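3. Prompted blogging as a memory practice: the coffee posts

3.1 Setting and material

The third set of posts comes from a group writing event on coffee, run over the month of November by Fandbridge, a blogging network for home and food writers. Unlike the two sets in Section 2 (recipes, kitchen repairs) the prompt here was not about how to do anything. Bloggers were asked to write on "the first cup you remember." Word limits were 500 at the low end and 1000 at the high end. Each post had to link to 3 other posts in the event and had to carry the event badge somewhere on the page. No prize for the best post. There was a draw for a coffee hamper but the rules page says it was done by random pick, so we do not treat it as a reward for quality.

We took posts from the public link list only. Posts that had been pulled or set to private by the time of collection are not in the set. Same for posts that were only a photo and a line of text - these fall under the lower word limit and the hosts seem to have let them through anyway. Comments were saved along with the posts where the blog platform allowed it. Two platforms, Zetwood and Kun, load comments in a separate window and our first pass missed all of them on Kun. The second pass got them. Comment dates on Kun are not reliable and we don't use them.

Coding followed the scheme in Section 2.3 with one added code, "borrowed memory," for passages where the writer tells a story that a parent or older relative told first. We had not planned for this code. It came up in so many of the early posts that leaving it out would have made the rest of the coding awkward.

3.2 The first cup is usually not a first cup

The prompt asks for a first cup. Very few posts give one. Most open on a kitchen, a grandmother's or an aunt's, and the coffee belongs to somebody else. The child smells it, carries it, spills it, is told no. When the writer's own first cup does show up, it is late in the post and often short: a college canteen, an office machine, a train. One writer gives it a single sentence after eight paragraphs on her grandfather's brass filter.

We read this as the prompt being taken as a door into family memory, with coffee as the pass. Earlier work on food memoir makes much the same point about bread and soup. What the blog event adds is the linking rule. Writers had to read other people's posts in order to link them, and details travel. The steel tumbler is the clear case. In the early posts it is hardly there. By the middle of the month it is in a lot of them, often with the same small note on holding it by the rim so as not to burn the fingers. We are not saying later writers made it up. A detail read in another post can bring back a true one. But the shared picture of "childhood coffee" that the event ends with is narrower then the one it starts with, and writers whose memories did not fit (instant powder in a plastic mug, no coffee in the house at all, a dislike of it) tend to open with an apology.

Fingers and hands come up a lot more than taste does. Wrapping the hands around a cup, the grandmother's hands pouring from a height, the first time being trusted to carry a full tray. Taste words are few and mostly the same ones: strong, bitter, sweet, milky. Smell does better. The passages coded for touch are also the longest, and they are where writers slow down and drop the jokey tone that the rest of the post often has.
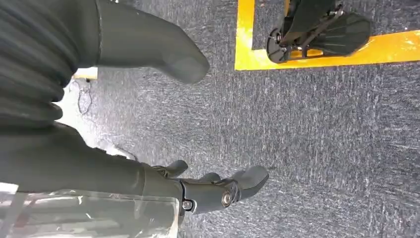
Figure 3. Hand and forearm over carpet.

Touch passages cluster in the second quarter of a post, right after the greeting and the thanks to the hosts. This is true across platforms. On Prerbridge, where the template puts a large photo after the first paragraph, the touch passage comes directly under the photo in nearly every case, whatever the photo is of.

3.3 Thanks, badges, and other opening matter

Every post in the set opens with some form of thanks. To the hosts, to the blogger who tagged them, to readers for dropping by. Some of this is required (the badge text has a thank-you line in it) but most writers add their own on top. We had first planned to strip these openings before coding. Kept them in the end. Three reasons.

First, the thanks often hold the only statement of why the person is writing. "I wasn't going to join this one but then the prompt got me thinking about my mother's kitchen" is opening matter in form and memory talk in content. Stripping it loses the turn.

Second, the thanks set up who the post is for. Writers who thank a named fellow blogger go on to write in a closer voice - more "you know how it is," more asides, more half-told stories. Writers who thank the hosts alone write more like a magazine column. The difference carries through to the comments, which are longer and more story-like under the first kind.

Third, a practical one. There is no clean line where the opening stops. On Zetwood blogs the thanks may be a full paragraph with a recipe link in the middle of it.

3.4 Comments as second posts

Comments under the coffee posts do not look like those under the recipe posts. Recipe comments ask things (can I use oat milk, how long does it keep) or report back. Coffee comments answer a memory with a memory. A typical one starts by praising a single detail, repeats it, and then moves to the commenter's own version. "The sound of the spoon! My father would stir his for what felt like an hour." Some run to several paragraphs and would pass as short posts.

A few of them became posts. In these cases the commenter joined the event late and reused the comment text, sometimes word for word, sometimes with the link back to the post where it was first left. We coded these only once, as posts, to avoid double weight. This may undercount exchange between writers, so readers comparing Table 4 with Table 2 should keep it in mind.

Hosts comment on nearly everything. Their comments are short and warm and fairly alike, and we set them aside for the length measures but not for the count of posts with at least one reply. Without the hosts a fair share of the Kun posts would have no reply at all, the separate comment window being the likely cause. People do not click through.

3.5 Limits of this set

The set is small and it is self-picked. People who join a writing event on coffee like coffee, or like events. Most write regularly and know each other from earlier rounds, so what we call travel of detail may in part be older than the event. We did not go back through previous rounds to check. All posts in the set are in English, though many writers say in passing that the remembered talk was in another langauge, and the words for filter, tumbler and froth are often left untranslated. What is lost or smoothed over by writing in English for a mixed audience is a question we can't take up with this material.

We also can't say much on those who dropped out. The link list shows sign-ups with no post behind them, more toward the end of the month. They might have run out of time. They might have read the posts already up and felt that their own memory was already taken, a worry that several late writers do voice in their opening lines. Interviews would help here and are planned for the follow-up study on the spring event, where the prompt drops the word "first" and the linking rule is optional.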